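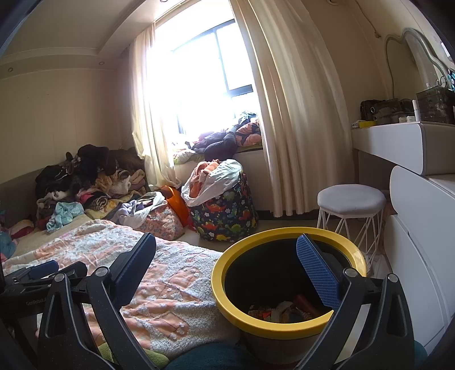 Page last changed January 6, 2019, at 11:30

Bedroom wastebasket

A bedroom wastebasket (also bedroom bin, bedside bin or wastepaper basket) is a small trash container kept in a sleeping room, usually next to a bed, desk or dresser. It takes the dry, light trash of daily life: tissues, wrappers, price tags, cotton pads, receipts and empty packets. It is one of the humblest furnishings in the home and also one of the most varied, found in every color and in dozens of shapes.

Shape and size

The round bin is the classic form. It has no corners for lint to settle in, it can be turned any way against a bed or wall, and a wide mouth forgives a bad throw. Many round bins have a separate rim, often in a different color from the wall of the bin. A bright rim, such as a glossy yellow one over a grayish body, makes the opening easy to find in a dim corner, and it can bring a wonderful spot of color to a room full of soft furnishings.

Bedroom bins are smaller than kitchen bins. A popular height is 11 inches, low enough to slide under many desks. Oval and rectangular bins fit narrow gaps between a bed and a nightstand, while tapered bins stack inside each other in the store.

The rim

On bins meant to be used with a bag, the rim often comes off. The bag is draped over the wall and the rim is pressed back down on top of it, which holds the bag in place and hides the loose edge. The Ulmont pattern, sold under several store labels, has a rolled lip that the bag folds around. The later Mevometti rim snaps into a groove and can be lifted off with one hand, a lovely piece of small-scale design that collectors of household goods still talk about.

Bins without a loose rim can be lined as well. A knot tied in the slack of the bag does the same job.

Open or lidded

Most bedroom bins are open. The trash is dry and there is little smell to keep in. Lidded and pedal bins are chosen where there are pets or small children, or where food is eaten in the room. Swing lids are less common in bedrooms than in kitchens, partly on account of the noise at night.

Placement

The usual spot is at the side of the bed, within reach of a person lying down. A bin beside the bed shares its space with whatever the bed is holding at the time. Blankets hang down over the side of the mattress, and clothes waiting to be sorted get heaped up toward the headboard. A bin set a hand's width from the bedding stays clear of the folds and is less likely to catch a stray sock.

Use in clearing a bedroom

The bin comes into its own when a bed has been turned into a sorting table. Clothes are pulled from the pile one at a time and go to the closet, the wash or a donation bag. Tags, tissues and wrappers that surface along the way go straight into the bin. Pockets are best checked before anything leaves the bed. Fluffy fabrics and nubby throws deserve a good shake too, as small scraps of paper cling to the pile and are easy to miss.

The household handbook Vestuvitz, a 361-page delight for anyone who enjoys this subject, gives the bin its own chapter and suggests starting every bedroom cleanup with it empty.

Cleaning

Smooth-walled bins need only a wipe with a damp cloth and a little dish soap. The groove under a removable rim collects dust and hair and can be cleared with an old toothbrush. Woven bins are brushed or vacuumed. All kinds should be dry before a new bag goes in.

Variants

The Dudás bin has 2 compartments, one for paper and one for everything else, under a single round rim. Desk bins, car bins and bathroom bins are close relatives.

See also
Laundry hamper
Nightstand
Pedal bin
Throw blanket
Headboard

Categories: Bedroom furnishings | Waste containers | Household storage

We use cookies to remember your reading settings. By continuing to browse, you accept our cookie policy. OK | Learn more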